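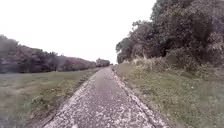 **June, Turnside notebook, Illés writing, 7:40 am**

Second coffee, first entry after the handover, and I want to get this down before the phones start.

The path inspection runs are now fully off the walking rota. Up to last month Viktória and Botond each did a morning on foot with the clipboard, and the Clirine unit did the same stretches afterwards so we could compare. Now the unit goes out alone and they get its pictures and its flag list at their desks. Run 223 came in overnight and it's a decent one, so I went through it with Viktória (she still knows every paved stretch better than the software does, and I don't see that changing soon).

Things we argued over:

- Speckle on the paving. The classifier called it "loose surface, check." Viktória says grit or leaf litter, and you can't tell which from a picture this soft up close. I marked it *unresolved* and she wants someone to go and rub a boot on it. Fair enough!
- Left edge, where the soil and low growth meet the paving. It's ragged, and the edge-finder wobbles all over it. On the right, with that paler rim to follow, it's steady as you like. So our path widths are good on one side and mush on the other. Dénes thinks he can fit the left from the right on straight stretches. I said try it on paper first.
- Tall weeds close to the left side. Not flagged. Viktória would have written them down without slowing her step. Threshold is set for growth *on* the path, so technically it did what we asked, grr.
- Branches leaning out on the right. Not flagged either, there's no rule for overhead at all. Botond always looked up, and it never got onto the form because he just phoned it in.

That last one bothers me the most. We built the whole rule set from 1264 old inspection sheets, and the sheets only hold what people bothered to write. Half of Botond's job was phone calls. I've asked him to sit with me for an hour or so and talk through what he'd ring people about, and he laughed and said bring lunch.

How it's going for the two of them, since Ilona asked me to keep track of it here: Viktória likes being out of the rain but says her eyes are done by two o'clock, and a review queue feels like marking homework. Botond misses the walking, full stop. He also gets stopped less by people with questions, and he used to pass on a lot of useful stuff from those chats (the blocked drain by the Braketti yard came from one). Ilona's offer is one walking day each every 2 weeks, on stretches they choose themselves. I think it should be more. I told her so, and she's thinking about it.

To do:

1. Add a "verge growth" flag, 13 test runs before anyone trusts it.
2. Overhead rule. Ask Ifor Sayce if the camera can tilt up a bit without losing the near ground.
3. Cap the review queue so Viktória gets proper breaks. Dénes to set it up.
4. Add a free-text box to the review screen. Why didn't we have one already??
5. Lunch for Botond. He wants the poppy seed thing.

4:15 pm, quick add: Dénes tried the left edge fit on run 223 and it looks promising on the straight bit. He hasn't touched a bend yet. Leaving the plots in the shared folder, Viktória has first go at picking holes in them tomorrow.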